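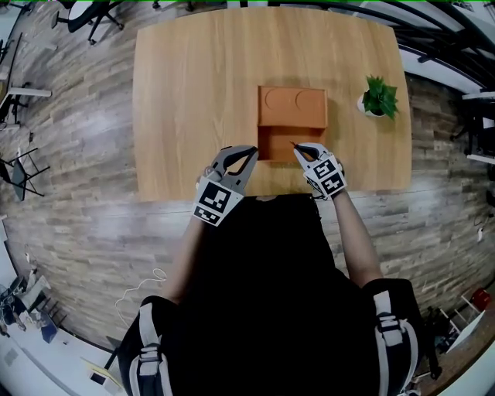

Figure 4. Start position at the tray station, one gripper in each hand.

4. Setting up the tray station

This section covers the table, the tray, the two hand-held grippers and the harness. It is written for members of the Cenbridge student robotics club who have already finished Section 3 (charging and pairing). Plan on one full club period the first time you do it.

Revised 2018-11-07. Replaces the July handout.

4.1 Before you begin

You will need:

The club tray (orange, one open compartment, two round recesses on the lid)
Left and right grippers with their marker cubes fitted
Harness
Kettunen cable kit
Javero logging software, installed and signed in
Station log sheet

Check the tray for cracks along the step between the lid and the open compartment. A cracked tray goes in the repair bin. Spare trays are in the Vendton cabinet.

4.2 Placing the table and tray

1. Stand the table so that you can reach the middle of it with both grippers without leaning. Leave enough floor on your side to take one step back.

2. Wipe the tabletop with a dry cloth. Do not use spray cleaner.

3. Set the tray near the middle of the table with the open compartment toward you and the raised lid on the far side. The two circles should sit side by side as you look at them, one left and one right.

4. Square the tray to the near edge of the table by eye. Do not tape it down. Part of the exercise is learning how much the tray shifts when you touch it.

5. The potted plant stays on the table, to the right of the tray. It is part of the standard layout for this task. If it has been moved, put it back near the right edge before you start logging.

Note: Teams at the second station use the same layout. If you swap stations halfway through a set, repeat steps 3 to 5.

4.3 Putting on the harness

1. Loosen both shoulder straps fully.

2. Put the harness on over your shirt, one strap over each shoulder. Take off hoodies and anything with a drawstring first.

3. Close the buckles and pull each strap snug. You should be able to slide a flat hand under the webbing.

4. Raise both arms to shoulder height. If a strap slides toward your neck, shorten the other side and try again.

CAUTION: Have a teammate hand you the grippers after the harness is closed. Do not try to fasten a buckle while holding a gripper.

4.4 Checking the grippers

1. Open and close each gripper fully three times. The finger pads should meet without scraping.

2. Look at the marker cube on each gripper. The printed faces must be clean and flat. Replace any face that is peeling, scratched or written on.

3. Press each cube lightly with your thumb. It should not rock. A cube that moves on its mount will give bad position readings even when everything else is right.

4. Route the gripper cable so that it hangs clear of the finger pads. Keep it off the tabletop during a run.

5. Roll up long sleeves so they do not cover the markers.

CAUTION: The finger pads can pinch. Keep your free fingers behind the gripper body when you close it.

4.5 Start position

Bring both grippers to the near edge of the table, one by each lower corner of the tray, with the tips pointing at it. Figure 4 shows the left gripper open and the right one nearly closed. Either setting is fine for a practice run. For a scored run, both grippers start open.

Hold still until the software reports that both cubes are found. If one is not found within a few seconds, turn that wrist slowly outward until it is.

4.6 First practice run

1. Start a new log in Javero and enter your team code. The practice task number is 1059.

2. From the start position, touch the left circle with the left gripper and the right circle with the right gripper. Return to start.

3. Close both grippers, lower the tips into the open compartment, and hold. Return to start.

4. Repeat steps 2 and 3 until the log shows 19 completed cycles, then stop the log.

5. Open the report. Tracking should read 100 percent for both cubes. If it is lower, go back to 4.4 and check the cube faces and mounts before changing anything in the software.

Note: Do not delete a bad log. Mark it "practice" and keep it. The build team uses these when they redesign the mounts.

4.7 Packing up

Hand both grippers to a teammate before you unbuckle. Coil loose cables and hang them on the hooks. Push the chairs back where they were, sign the station log sheet, and write down any part you replaced.

Go on to Section 5, Placing objects in the tray.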